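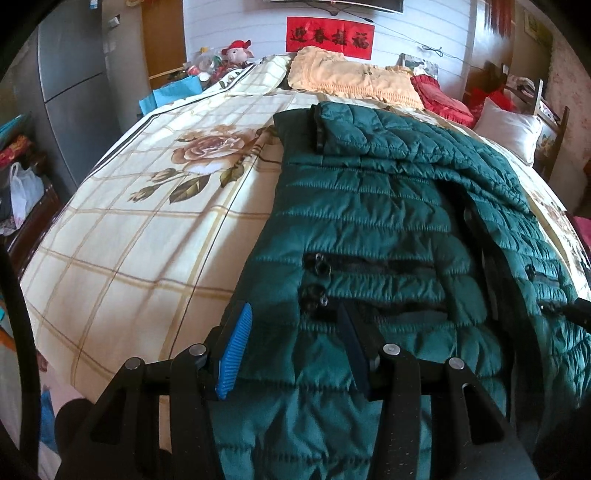
By the Banetti tools desk
Staff writer, perception and data tooling

Clothing episodes are slow to label by hand. The pre-labeling step in Tallell gets you a first pass of phase marks (approach, contact, lift, release) that you then correct. You need a session recorded with a hand-held gripper and a working install of Tallell. The steps were checked on Saturday, August 9, 2025.

Step 1. Import the session

Open a new project and point it at the session folder. Tallell reads the video and the gripper width log together. If the log is missing, the import still runs, but contact marks will be poor.

Set the frame limit to 1,000 for your first try. Long sessions can be split later.
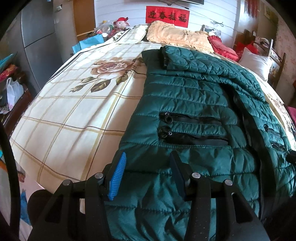 3 min read

Step 2. Mask the gripper

The fingers sit in nearly the same part of the view all the time, so one mask usually covers a whole session. Draw it with the jaws open. Keep the finger pads outside the mask. The contact detector looks at the strip next to each pad, and a blue pad on teal cloth gives it a clear edge to follow. A navy pad gives it less, so raise the contrast setting to 6 for that side.

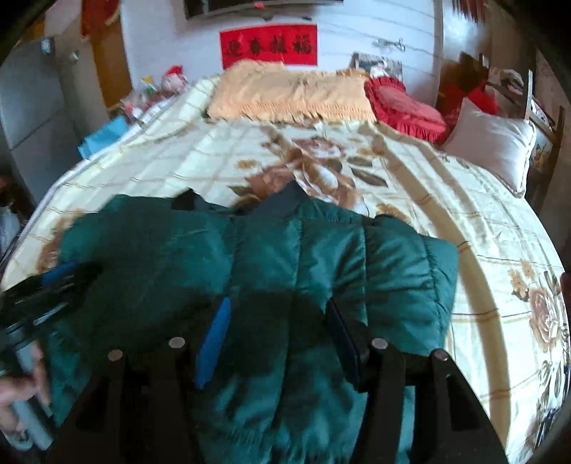 Teal jacket between the two jaws, collar toward the pillows.

Step 3. Run the garment segmenter

Choose the Gulteo model and click one point on the jacket body. Quilted fabric often comes back as separate strips, one per channel. Set "merge gap" to 5 and run it again. If printed bedding gets pulled into the garment, add a negative point on the print.

Zippers and pulls can stay in the garment mask.

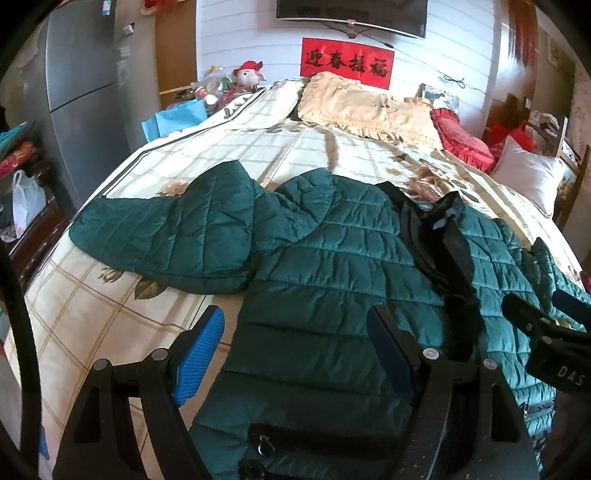 Banetti tools desk

Step 4. Check the marks

Sort by confidence and start at the bottom. Expect some 300 low-confidence frames in a full-length import. Most are frames where a strap or a second dark part crosses the garment. Fix the mask on the first one and press Propagate.

Step 5. Export

Pick the Wijesinghe format if your training code expects phase marks and masks in one file. Otherwise export them separately. Keep the project file, as the gripper mask can be loaded into the next session from the same rig.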